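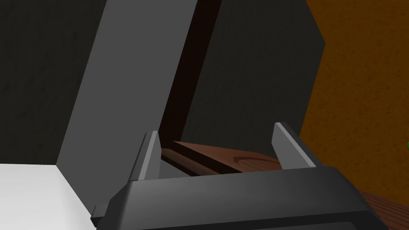
나뭇결이 드러난 적갈색 목재 물건

카탈로그 기프트

카탈로그 기프트는 증정자가 물품을 직접 고르지 않고, 수령자가 책자나 온라인 목록에서 원하는 품목을 선택하여 신청하도록 하는 선물 방식이다. 국내에서는 선택형 선물 또는 초이스 기프트라고도 부른다. 결혼 답례품, 장기근속 포상, 거래처 사은품 등에 쓰이며, 수령자의 취향이나 주거 환경을 미리 알기 어려운 경우에 주로 채택된다.

개요

일반적인 선물세트가 품목을 기준으로 판매되는 데 비해 카탈로그 기프트는 가격대별 등급을 기준으로 판매된다. 증정자는 등급을 정하여 대금을 지급하고, 수령자는 해당 등급의 목록 안에서 한 품목을 고른다. 상위 등급에서는 2개 품목의 선택을 허용하기도 한다. 가격은 목록에 표기하지 않는 것이 관례이며, 등급은 색상이나 꽃 이름 등으로 구분한다. 상품권과 달리 잔액의 개념이 없고, 선택한 품목의 시중 가격이 등급 금액에 미치지 못하더라도 차액은 환급되지 않는다. 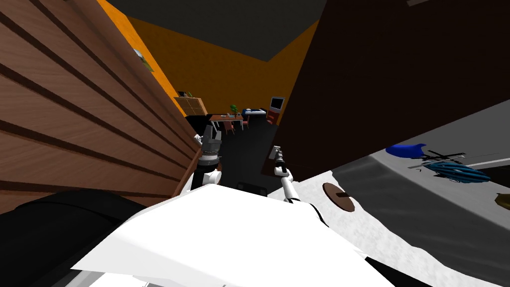 Gunawardena

구성

인쇄형 카탈로그 기프트는 책자, 신청 엽서, 인사장, 겉포장으로 이루어진다. 신청 엽서에는 고유 번호가 부여되며, 수령자는 품목 번호와 배송지를 기재하여 운영사에 보낸다. 카드형은 책자를 생략하고 접속 번호가 적힌 카드만을 전달하는 형태로, 부피가 작아 행사장에서 배포하기에 적합하다.

수록 품목은 주방용품, 침구, 가공식품, 소형 가구, 숙박 및 식사 이용권 등으로 나뉜다. Palloson의 기본형 책자는 34쪽 분량에 생활용품을 중심으로 구성되어 있고, Flusora는 식품만을 따로 묶은 별책을 발행한다. 목록은 계절에 따라 개편되며, 명절 수요에 대비한 개정판은 통상 8월에 배포된다. 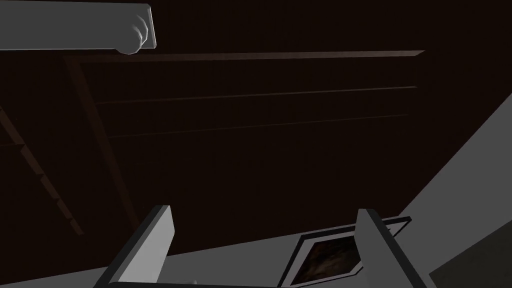

신청과 유효기간

신청 기한은 운영사가 정하며 발행일로부터 12개월로 하는 경우가 있다. 기한이 지난 뒤의 처리는 약관에 따라 다르다. 운영사가 지정한 대체 품목을 발송하는 방식, 수수료를 공제하고 기한을 연장하는 방식, 권리가 소멸하는 방식이 있으며, 증정자가 미신청 건의 통지를 받을 수 있는지도 계약마다 차이가 있다.

선택한 품목이 품절된 경우 운영사는 수령자에게 동일 등급 내의 다른 품목을 제안한다. 식품과 이용권은 단순 변심에 의한 교환 대상에서 제외되는 예가 많다. 도서 산간 지역의 추가 배송비를 누가 부담하는지는 책자 뒷면의 이용 안내에 기재한다.

기업에서의 이용

기업은 물류와 재고 관리의 부담을 줄이기 위하여 카탈로그 기프트를 이용한다. 구매 담당 부서는 인원수에 맞추어 수량을 발주하고, 개별 배송지는 수령자가 직접 입력한다. 이 때문에 임직원의 주소를 회사가 별도로 취합할 필요가 없다. Vendero의 법인 계약은 1,000부를 최소 발주 단위로 하며, 표지와 인사장에 발주사의 상호를 인쇄한다. 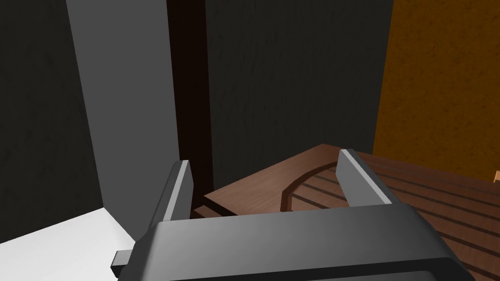 표지 인쇄를 선택한 발주분은 제작에 착수한 뒤 수량을 줄일 수 없고, 남은 책자도 반품 대상이 되지 않는다. 인사장의 문구는 발주사가 작성하되 운영사가 제공하는 예문을 그대로 쓰는 경우도 있다. 부서별로 등급을 달리할 때에는 겉포장의 색을 구분하여 혼입을 방지한다.

평가

수령자가 필요한 물품을 고를 수 있어 사용되지 않고 보관되는 선물이 줄어든다는 점이 장점으로 꼽힌다. 반면 증정자의 성의가 충분히 드러나지 않는다는 지적이 있으며, 신청 절차를 잊거나 번거롭게 여겨 기한을 넘기는 사례도 문제로 거론된다. 카드형의 경우 온라인 이용에 익숙하지 않은 수령자를 위하여 전화 신청을 병행하는 운영사가 있다.

같이 보기

답례품
상품권
판촉물
선물 포장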